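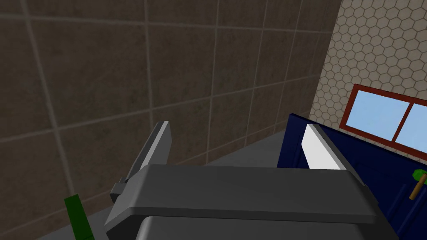
Workshop and Kitchen Tips from the Simulated Household Study

Issued by the Vondance Home Methods Group, 13/04/2026

The Home Methods Group has completed the first part of its study on how a two-armed robot reaches, grips and puts away common articles in a simulated home. The work was carried out in rendered rooms, with wall finishes, floor patterns and furniture colors changed from one trial set to the next. The full report will be released in May. This page gathers the points most useful to people who arrange kitchens and workshops, along with notes for those who wish to repeat the method.

Leave room on both sides of a handle

The most common failed grasp in the study was a collision between one finger and a neighboring object before the gripper had closed. Trials in which handles stood clear on both sides were completed far more often than trials in which tools were packed edge to edge. The same advice holds for human hands. Space hooks so that an open hand fits between one tool and the next, and hang short tools apart from long ones.

Keep cabinet pulls in a contrasting color

Doors whose handles matched the panel were slower to open. The robot's estimate of the handle position drifted as the arm came closer, and the approach had to be started again. A pull in a plainly different color from its door is easier to find in poor light and at an angle. Paint or colored tape will serve where new hardware is not wanted.

Be cautious with busy surfaces

Small tiles, speckled stone and strong grain make it harder to judge where an object ends and the counter begins. Shahab Karimi, who designed the room variations, recommends a plain mat under the main working area. In the Muncombe room set, adding a mat was the single change that improved placement most.

Approach from above and slightly behind

For upright items, the best results came when the gripper opened fully at a distance, moved in with the fingers level with the middle of the handle, and closed only after it had stopped. 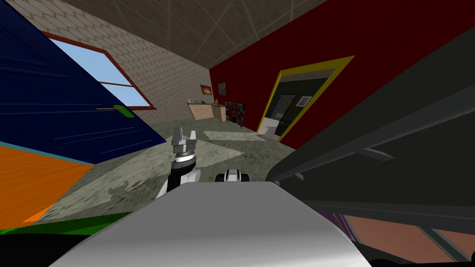
Stopping first costs a little time on each reach, and the group considers it time well spent. When closing began during the approach, light objects tended to tip or turn. Readers teaching children to handle glassware may find the same sequence helpful: reach, pause, then grip.

Store heavy items between knee and chest height

Low shelves required the arm to fold near the body, which left few ways to lift without touching the shelf above. High shelves caused a different difficulty – the object could be gripped but not lowered smoothly. Pots, drills and full containers belong in the middle range.

Notes on method

The study comprised 432 trials in 18 room layouts. Each layout was used with four tasks: opening a door, picking up a tool, moving a container and returning an item to its shelf. Elsie Bickerstaff reviewed the failed trials and sorted them by cause. Of these, 27 could not be assigned to a single cause and are listed separately in the report.

The results come from simulation. Friction and the bending of soft materials are represented only in simple form, so the advice above should not be applied to cloth, bags or wet dishes without further testing. A comparison in the Bellamy test kitchen is planned – the layouts to be used there have already been selected.

Requests for the room files should be sent to the Loliver project office, stating the layout required and the intended use.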